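Taped grid on the bench: worth keeping, or go to printed markers?

Posted 08/12/2025 by slowcrank
Last updated: 2 days ago

Hi all, long-time reader of the arm builds section, and I finally have something of my own to ask. I've been putting together a small tabletop arm in the back half of my garage since June, mostly in the evenings after dinner, and it has gotten to the point where it moves where I tell it to, more or less. The "more or less" is why I'm writing. The base is a Mestell kit I bought secondhand, the wrist camera is the cheapest one Stakora sells, and the software is a pile of my own scripts that I would be embarrassed to show anybody.

What I did for the work area was lay blue tape across the gray top to divide it into rectangles, so that I could say "go to this cell" and see right away with my own eyes how far off it landed. I love it, to be truthful. My kids understand it, I understand it, and it cost me one roll. But I've been reading the older threads here and a lot of you seem to think tape is a beginner's crutch.

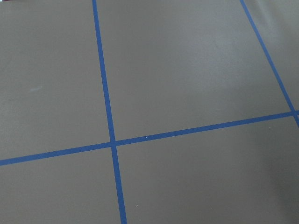
Is a taped grid accurate enough to calibrate a wrist camera against?

For sorting blocks and moving cups it will do fine, as long as you measure the tape lines after you stick them down and use those measurements in place of the ones you planned on.

That's me answering my own question with what I believe today, and I'd like to hear where I'm wrong. I'm seeing misses of some 5 mm at the far cells and much less close to the base.

---

bentshaft_ohio

Welcome! Nice to see someone doing this in a garage and having fun with it. I'm going to disagree with you a little, in a friendly way. Tape stretches when you pull it off the roll, and then it relaxes over the next day or so, and a line you were sure was straight has a bow in it. I taped a bench the same way for my first arm and spent a whole weekend blaming the shoulder joint. Print a checkerboard, glue it to something flat, calibrate the camera on that, and put it away in a drawer. Then use your tape for whatever you want.

---

marmalade_servo

I'd stick up for the tape here. Bent is right about the lens calibration, you want a proper board for that part and I wouldn't argue. But slowcrank is asking about two things at once, I think. One is "does my camera know its own lens" and the other is "does my arm know where the table is," and for the second one, crossings you can see and touch with a pointer are wonderful. I've used the middle of the crossings on mine for 18 months. You do want to pick the same spot every time, though, and with wide tape my hand wanders. I draw a fine pencil cross on top of the overlap and go by that.

Also, misses that grow as you reach out sound like the arm to me. A tiny bit of slop at the base gets multiplied by the whole length of it.

---

bentshaft_ohio

Fair enough on the pencil cross, I hadn't thought of that. I still say the lens first. A cheap camera can bend straight lines toward the corners plenty, and you'd be chasing slop that isn't there.

---

tincan_polly

Can I ask about lighting? My shop has one overhead tube and a window, and the line detection that works beautifully at noon is hopeless by supper. I ended up with two small Grosico clamp lamps, one each side, bounced off the wall, and it made more difference than any code I wrote. Blue on gray is a nice easy color to pick out if you threshold on hue and leave brightness alone. Wipe the surface down before a run too, my script once locked onto a crumb.

---

slowcrank

Thank you all so much, this is a lot more than I hoped for! Here's where I've gotten since. I did bent's checkerboard on a piece of glass from an old picture frame, took 25 shots of it from different tilts, and the far-cell misses shrank, though they didn't go away. Then I did what marmalade said and wiggled the base by hand, and there is definitely play in it. So you were both right, which my wife found very funny after listening to me read the argument aloud.

Polly, I do threshold on hue, and I'll try a lamp on the dim side.

Does anyone know if the Agyeman bearing ring fits the Mestell base without drilling? The drawing I found for the base is hard to read.

---

marmalade_servo

It fit mine, but I had the later base with the six-hole plate. Count your holes before you order. If it's the four-hole one you'll need the adapter, part 393 in the Agyeman list, and longer screws than the ones they pack with it.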